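Tollo Landing Recorder
Set-up guide, section 4: Installing the quay unit and recording a landing

4.1 Before you start

The Tollo quay unit logs the weight, species and berth of each catch landed at a harbor and sends the record to the Stakance server. Complete section 3 (harbor account and berth list) before installing the unit. A unit that has no berth list will power up but will not accept a landing.

You need:
Quay unit with wall bracket
Platform scale with serial lead
Harbor account number
Berth list, loaded and approved

CAUTION: Disconnect power at the quay pillar before opening the unit. The door seal does not protect the terminals when the door is open.

4.2 Mounting the unit

1. Choose a position above the highest recorded spring tide and out of the swing of the landing crane.
2. Hold the bracket level and mark the 4 bolt holes.
3. Drill and fit the anchors supplied. Do not use plain steel anchors within reach of spray.
4. Hang the unit on the bracket and tighten the lower clamp until the unit does not move by hand.
5. Route the serial lead through the left gland. The right gland is for power only.

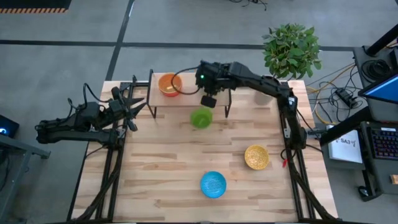 6. Leave a drip loop in each lead below the gland. Tighten the gland nut by hand, then by one half turn with a wrench.
7. Connect the scale lead to port 3. Ports 1 and 2 are reserved for the label printer and the berth display.
8. Close the door and restore power. The start-up check ends with the message READY or with a fault code.

NOTE: Fault code 19 means that the scale has been found but has not been zeroed. Go to 4.3. For all other codes, see the fault table in section 7.

4.3 Zeroing the scale

1. Clear the platform, including ice and water.
2. Press and hold ZERO until the display shows 0.0.
3. Place an empty fish box on the platform and press TARE.
4. Remove the box. The display shows a negative value equal to the weight of the box.
5. Press SAVE.

Repeat this procedure whenever the box type changes. Up to 3 box types can be stored. Harbors that use Drudby stacking boxes can select the stored value from the BOX menu and omit steps 3 and 4.

CAUTION: Do not zero the scale while a vessel is unloading at the same berth. Movement of the quay deck can be saved as part of the zero value, and every later landing will carry the error.

4.4 Recording a landing

1. Enter the vessel number. If the vessel is not on the list, select VISITOR and enter the port letters and number by hand.
2. Select the berth. Berths closed by the harbor office are shown in gray and cannot be selected.
3. Select the species and the grade.
4. Place the first box on the platform. Wait for the steady tone before pressing ADD.
5. Repeat step 4 for each box. To change species, press NEXT SPECIES. Do not press END.
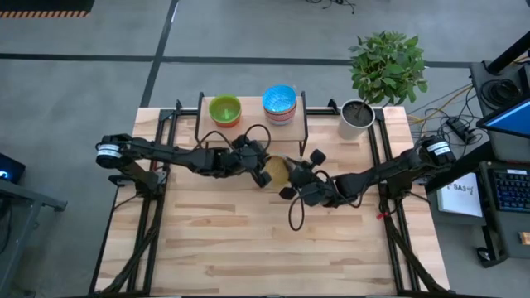

6. Press END when the last box has been weighed. The unit shows the total for each species.
7. Have the skipper or agent check the totals and sign on the screen.
8. Press SEND. The record number appears when the server has accepted the landing.

NOTE: If there is no signal, the unit stores the record and sends it later. It can hold 241 unsent records. When the store is full, ADD is disabled until a connection is made or the records are copied to a memory card.

4.5 Correcting a record

A record can be changed at the quay unit until SEND is pressed. After that, changes must be made from the harbor office account. The original entry is kept and marked as replaced.

1. Sign in to the office account and open LANDINGS.
2. Find the record by number or by vessel.
3. Select CORRECT, enter the new value and choose a reason from the list.
4. Print the corrected note and give a copy to the skipper or agent.

Box weights cannot be edited one at a time. To correct a single box, change the species total and enter the box number in the remarks field.

For units supplied with the Tshabalala label printer, continue to section 5. For all other units, go to section 6.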